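Lomden simulation notebook
Entry: March 10, 2025
Subject: Camera view comparison, Mandorlow peg sorting task

1. Purpose
To determine whether the policy trained in February depends more on the wrist view or on the fixed view. The run set is 1,000 simulated episodes, with the same starting seeds used for each condition.

2. Wrist view
The ring lies at the fingertips and is seen almost straight down, so its opening stays visible. The tray rim and part of the floor remain in view on the right. Shadow edges on the tray are stepped. Shadow resolution was left unchanged so that results stay comparable with the Puta baseline.
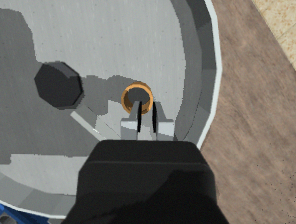
3. Fixed view
The arm is holding a tan cylinder above the work area, with two more on the tray. The blue bin to the right has two light gray cylinders in it. From this side the white divider partly hides the cylinder near the back left rim, and occlusion of this kind is to be logged separately.
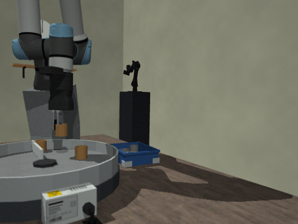 4. Results
Both views: 903 episodes completed.
Wrist view only: 884 completed.
Fixed view only: stopped early on a logging fault. No figure is reported.

5. Open items
Repeat the fixed view condition with 4 new seeds per layout. Ondieki scoring script to be rerun on all logs before the numbers are circulated.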